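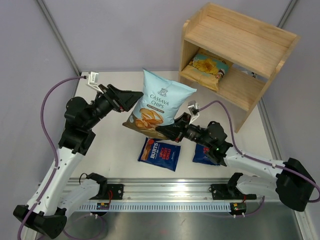
Stocking a snack shelf: notes for my talk

20 May 2025 – by the Hiltwood Shop Floor desk

Start slow. Say hi, get the laptop off the lectern, and ask who has a snack rack at work. Wait for hands!

I've been filling small shelves for years (first at Braswood, now here) and I still get fussy about bags. Cans are easy. Boxes are easy. A bag of chips is mostly air with a slippery skin on it, and it goes wherever it likes once you let go.

1. Picking up the bag

Hold up a bag from the box. Show the two-point hold – one side up high, the other underneath at a bottom corner. Cassava chips are my favorite for this part. Do NOT squeeze the middle. Let them hear the crunch when I do it wrong, that always gets a laugh.

2. Two tiers, two jobs

The little wooden two-tier shelf is what most people in this room will have, so spend time on it. I like one flavor all along the top, so the name repeats and you can spot it from the door. Burts Spicy Sweet Chilli does well up there, dark blue bags with big white letters. Odds and ends go underneath. Mention upside-down bags: one flipped bag in a row and your eye goes straight to it. Same with leaners, and with anything on the bottom tier that sags over the front.
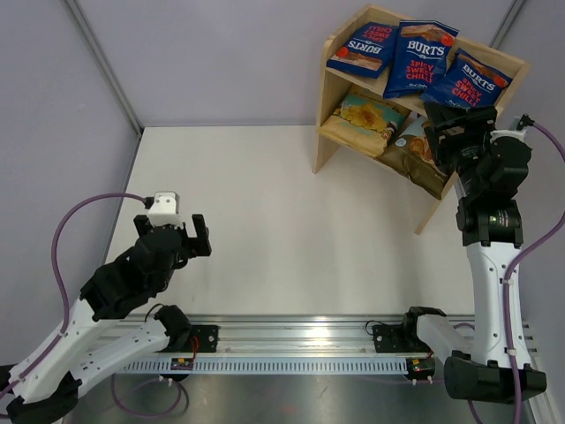
3. Fixing a messy row

Work from one end. Turn the flipped one first, then stand the leaner up, then shuffle the rest along. If they keep sliding, tip each bag back a touch so it rests on the board behind. Ask if anybody has a better trick (somebody at the October talk used a strip of rubber shelf liner and I've been using it ever since).

4. How full is full?

At the Lindgren break room we put out nearly 1000 bags over the winter on one small rack, and it looked best with gaps. Six bags is plenty for a shelf this size. Skip the Skasen story if I'm running over.

Last bit: get two people up front to restock the demo shelf while I take questions. Leftover bags go to whoever asked the first one.

Recent notes
- Jars, lids and sticky labels
- Setting up a tea corner at Skasen
- Which way should a cereal box face?
- Braswood stock day checklist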